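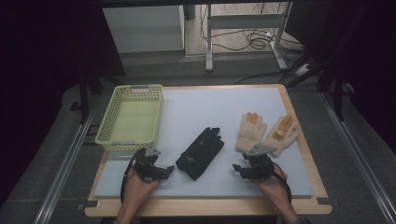 Gloves on the table, a gripper in each hand, and a basket with nothing in it.

How Do You Teach a Robot to Tidy Gloves?

You have probably been told to put your gloves away. You may even have done it once. It took you a few seconds, and you didn't have to think about where your thumb was.

A robot has to think about where its thumb is. Often it hasn't got one.

At the Kedine lab, people who finished school a long time ago spend their mornings picking up gloves. They call it research. The project is named Stamia, and the idea behind it is pretty simple: if you want a robot to learn a job, show it the job. Then show it again. Then skip lunch and show it some more.

The old way was to write instructions. Move left. Go down. Close. That works nicely for a brick, which stays brick-shaped all day. A glove flops. It folds over, its fingers bend in odd directions, and it never lands the same way twice. You would need a new set of instructions for every flop.

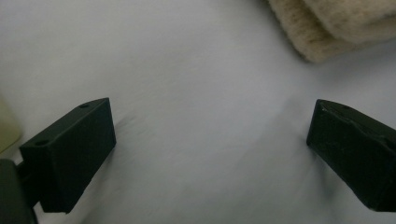
So the Stamia team tried copying. A person holds a gripper in each hand, like a very serious pair of salad tongs, and does the chore with those instead of with fingers. Small cameras on the grippers record what the tools "see" on the way. Later, a computer program studies the recordings and looks for patterns. When something soft and fuzzy is over on the right, which way did the person go? When did the tips close?

One turn at the chore, from start to finish, is called a demonstration. In 2024 the team recorded 177 of them with gloves alone. If that sounds boring, try it with a pair of kitchen tongs and your own sock drawer.

Then came the test. The program was put in charge of a robot with the same kind of grippers, and it got 16 tries at putting a glove in a basket. It missed 5. Two of those times it closed very neatly on air and carried the air to the basket. 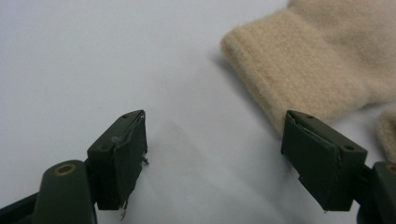
The misses were useful, though. Most of them happened with thick, fluffy gloves, and the team had recorded more thin ones. The program had been copying carefully. It just hadn't been shown enough fluff. A second lab, Curura, is now recording fluffy things only, and the Kiiskinen workshop is trying out different fingertips to see which kind holds on best.

Words to know

Gripper: the part of a robot that grabs things.
Demonstration: showing how a job is done, all the way through.
Data: everything that was recorded, including the bits where somebody sneezed.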